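Widska Round Wicker Basket, reviewed by Damián Cisternas
Posted 13/06/2026

I have owned bread baskets before. They shed, they lean, and eventually they hold batteries. So I came to the Widska with modest hopes and a coupon from Wonwood, who at last check had 2,166 opinions on it, most of them from people upset about shipping.

It's a reddish-brown basket with a thick braided rim. The weave fans out from a flat base like a sunburst, a lot of drama for something that spends its life under lunch. One sandwich wedge lies across it with room to spare.

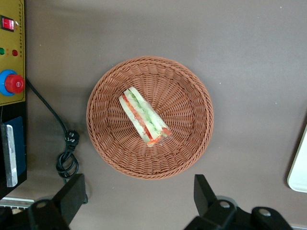

How it sits on the table

Flat, thank goodness. My old Steiner rocked every time somebody reached for a roll. I've had this one for 7 months, since December, and it hasn't picked up the habit. It gets along with the rest of the snack table too, meaning the beige tray and the clear two-tier rack with the red Coca-Cola bottles. The rack is louder. The basket doesn't seem to mind. 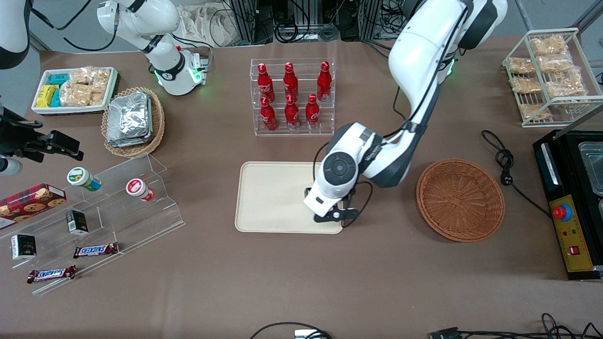 Crumbs are the real complaint. They get down between the strands and settle there permanently, and turning the thing over and smacking it frees maybe half. A napkin liner helps, though then you've paid for a sunburst and covered it up. The Widisa version comes with a cloth and costs more, and I already own napkins.

I'd buy it again at the coupon price. Full price, I'd sulk first.

Rating: 4 out of 5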